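Home » Textbooks » Household and Interior Studies

Chapter 3
Looking at a Room Before Furnishing It

Most people start furnishing a room by buying something. They see a sofa or a lamp they like, bring it home, and then look for a place to put it. This chapter starts at the other end. You will learn to read a room as it stands, with its walls, floor, light and openings, before any choice is made about what goes in it.

The method used here was set down by Berenice Chávez for the evening course at the Manríquez school and was later revised by Debashish Haque. It has two stages. In the first you record what is fixed. In the second you record what can be moved. Students who mix the two usually end up with a plan that depends on a wall being somewhere else.

3.1 Fixed parts

The fixed parts of a room are the walls, the floor, the ceiling, the windows, the doors, and anything built in, such as radiators or fitted shelves. Draw these first, in pen. Movable items go on a separate sheet of tracing paper laid on top, in pencil. 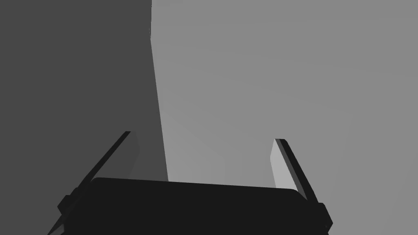 Measure each wall at floor level and again at shoulder height. In older houses the two figures may differ by more than you expect, and a cabinet that fits along the baseboard can jam higher up. Write both figures on the drawing. If you have only one measurement for a wall, mark it with a small circle so that you know to go back.

Doors need special care. Draw the full swing of each door as a quarter circle. Damián Villalobos, who taught the course for many years, made his students walk through every door on the plan with a fingertip before he would look at the rest of their work.

3.2 The floor

The floor is the largest surface most people will ever choose a color for, and it is seen from more angles than any wall. A gray floor is often picked as a safe choice. It shows less dust than black and fewer scuffs than white, but it can make a room look cold in north light. Warmer wall colors or a rug will help.

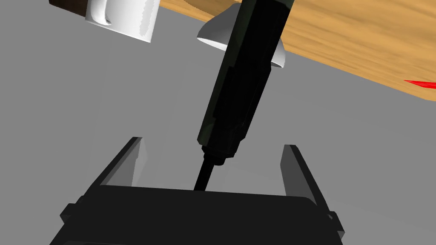
Fig. 3.2 Gray floor.

When you judge a floor color, use a sample at least as big as a dinner tray and lay it flat. A sample held upright catches the light the way a wall does and will look paler than it will underfoot. Look at it in the morning and again after dark with the lamps on.

Bare floor also counts as part of the plan. Leave a clear path from each door to the next, wide enough for a person carrying a laundry basket. In the Rumico apartment, which is used as the case study at the end of this chapter, the owner had filled the room so evenly that there was no direct way from the hall to the window. Taking out one armchair solved it.

3.3 Light and wall color

Two walls painted from the same can rarely look the same. The wall facing a window receives most of the light, and the wall beside the window receives much less. This difference is useful. It tells the eye where the corner is and gives the room its shape. If you try to cancel it by painting the dim wall a lighter shade, the corner tends to go flat.

Pale gray and off-white walls are the easiest to hang pictures on. A wide mat gives a strongly colored picture some space of its own, and a thin dark frame sets a clear limit to it. Hang the picture after the large furniture is in position, then check the height both standing and sitting.

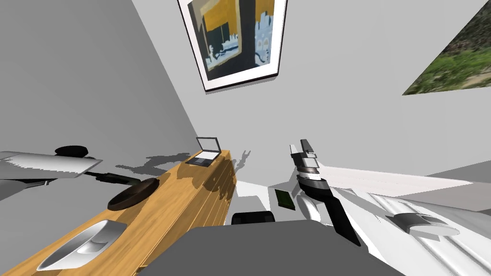 3.4 Terms used in this chapter

Fixed part: anything that stays when the tenants leave.
Swing: the floor area a door needs in order to open.
Clear path: the strip of floor kept free between two doors, or between a door and a window.
Mat: the border, usually of card, between a picture and its frame.

Before going on to Section 3.5, draw the fixed parts of one room you know well from memory. Then measure the room and correct the drawing in a second color. Keep both versions, as you will need them for the exercise on proportion.

Filed under: Home & Interiors, Course Texts
Shares 2,176 | Comments 3
Contact | Copyright Flumen Course Books | Back to top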